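Varnix teaching kit review: three weeks of showing a robot how to unplug things

Posted in: Tools and gear
Tags: demonstrations, hand guiding, small labs

I bought the Varnix kit with our own money, so no favours owed to anyone. It's an add-on for people who already have a collaborative arm and a gripper and want to collect demonstrations for a learning system without hiring a software team first. You get the recording software, a licence for one workstation, a clamp-on time sync box and a very thick printed manual that I've ended up reading in the bath.

Our job for it is dull on paper. We want a policy that can deal with plug adapters and power strips: find the adapter, grip it, pull it out, put it back in. Anyone who's tried this with a robot will know it's a pig of a task. The adapter is small and smooth, the strip wants to slide, and the cords get into everything (I now have strong feelings about cords). So it seemed like a fair test, and I've been at it most evenings and every Sunday since it arrived.

Getting set up

Installing the software took me 20 minutes, and I'm slow. Calibrating took the rest of the night. The wizard asks you to move the arm to a string of poses and it's fussy about each one, but it does tell you which pose it didn't like, and that's more than I can say for the Lonon package we had before. Lonon would just throw the lot out and make you start again!

After that you name your task, pick which signals you want to keep and off you go. I keep joint positions, gripper opening and the force readings. You can start and stop a take with the mouse, and I've come to like that more than the foot pedal Lonon sold us, mostly because I kept standing on the pedal by accident.

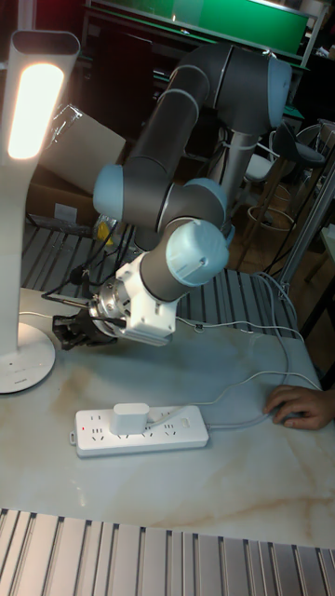 The recording screen is the best part of the whole kit. Big start button, big stop button, and a box for marking a take good, bad or "have another look". That third option is brilliant. At nine at night I can't always tell whether a wobbly grasp is a useful wobbly grasp or just me being tired, and now I can park it and decide in the morning over a coffee.

What I'd change is the naming. Every take gets a long string of letters and you can't put your own label on it until you've closed the session. If you're switching between pulling out and plugging in, write it on paper as you go or you'll be scrubbing through takes later. Ask me how I know.

Guiding by hand

You can drive the arm from the screen or take hold of it near the wrist and lead it through the motion. I use both. For the long swing across the table I'd sooner click, and for the last little bit, where the fingers have to line up with the adapter, my hand is miles better than my clicking.

Varnix has a setting called "soft lead" that changes how much the arm resists you. Out of the box it's far too stiff, like pushing a shopping trolley with a crook wheel. Turn it down a few notches and it gets lovely – smooth enough that the takes stop looking jerky when you play them back. Go too far, though, and the arm starts to feel floaty and you overshoot. I've settled a bit below the middle.

One real gripe: the software can record your push on the arm as though it were contact with the strip, depending on where you hold. There's a filter for it, tucked away on page 71 of the manual, and it should be switched on by default. I lost 17 takes before I found it. They weren't all rubbish, but I didn't trust the force numbers, so out they went.
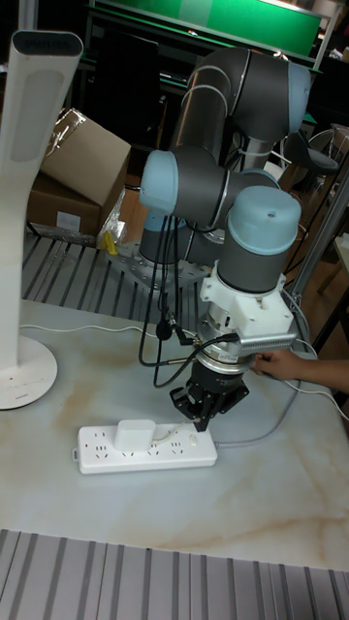
Getting the data out

Exporting is quick and the files are plain enough that our training code read them with hardly any fiddling. It'll also thin out the pauses at the start and end of each take, and I'd leave that on. Keep an eye on it in the middle of a take, because it once trimmed a pause I'd made on purpose while the fingers were closing.

The licence covers 1,000 takes, then you pay for the next block. I think that's cheeky. Bad takes count too, unless you delete them before you close the session, so tidy as you go.

How it stacks up

Holtex makes a nicer looking product and its playback is smoother, but it wanted its own gripper and I wasn't about to buy another one. Lai is cheaper and fine if you only drive the arm from a screen. For leading by hand I'd pick Varnix over either of them, and over Lonon without stopping to think.

Good: the three-way marking, soft lead once it's tuned, painless export.
Not so good: take names, the buried filter, paying for takes by the block.

Four stars from me. I'd go to four and a half if they fixed the naming, and I've written to tell them so.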